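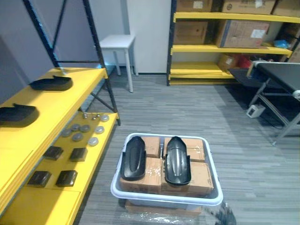 One reader, Fallahi, wrote to us that a rule for hand covers is too much for a small picking cell, and that a good operator will see a torn sleeve by himself. We thought about this for some days. Our answer is still the same: write it down.

The Cletside practice sheet was changed in July. It now says that any fabric sleeve over a robot hand must leave the fingertip pads free, and must be checked at the start of each shift -- also after each change of part. Loose folds near a joint are to be noted in the log, even when the hand works well.

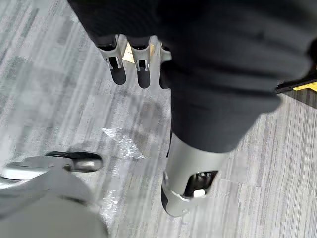

Fingers and thumb below the dark fabric, over carpet tiles.

Section 2 is about speed. With a person in the aisle between the racks, the arm must stay at the slow setting, and nothing may be stored under the conveyor except its own equipment. Bins are filled only to the rim. Parts laid on top of boxes are counted as overfill. 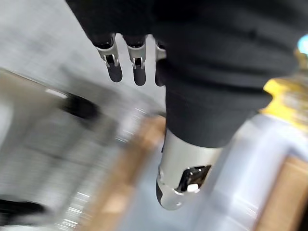

The sleeved hand, with two fingertip pads in clear view.

Comments on the new sheet are welcome until Saturday, November 9, 2019. Please give the section number, and write one comment per line if possible.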